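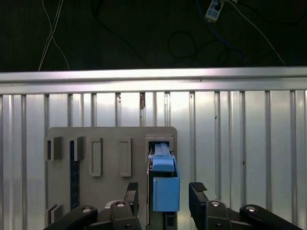 *White power strip and cabling behind an aluminum rail.*

# Multon Desk Mail -- signature and account add-on for office phones

Multon Desk Mail adds full email signature control to office phones and handhelds that only offer a single plain text line. It installs on the phone's companion PC and sends the settings across the next time the phone syncs.

## What it does

- Keeps up to five signatures per mail account
- Sets a different signature for new messages and replies
- Gives each account its own name and icon on the phone's home screen
- Copies settings from an old phone to a new one

Signatures are plain text, up to 300 characters each, line breaks included. Pictures and logos are not supported. If you paste from a word processor, the formatting is dropped and the text is kept.

## Setting a signature

1. Connect the phone and open Desk Mail on the PC.
2. Pick the account from the list on the left.
3. Click **Signatures**, then **New**.
4. Type the text and click **Save**.
5. Click **Send to phone** and leave the phone connected until the status line reads "Done".

Messages already in the outbox keep the old signature. To change one, open it on the phone and edit it by hand.

## Account icons

The package includes 141 icons. Two accounts can share an icon, but they can't share a name. The phone's own default icon stays in the list -- choose **Reset** to go back to it.

Icons changed on the phone itself will be overwritten at the next sync unless you turn off **Keep PC settings** under Options.

## Requirements

- Companion PC with a free USB port
- Phone firmware version 4 or later
- A POP or IMAP account already working on the phone

Desk Mail does not create mail accounts. Set the account up first and send a test message before installing.

## Licenses

One license covers one PC and every phone synced to it. Licenses bought before March can be moved to the current version at no charge. Have the old key ready.

Orders and key transfers: Vaida Raudsepp, Multon sales desk
Setup questions: Leonardo Serra, Multon support

Include the phone model and firmware version when you write. Both are under **Settings > About** on the phone.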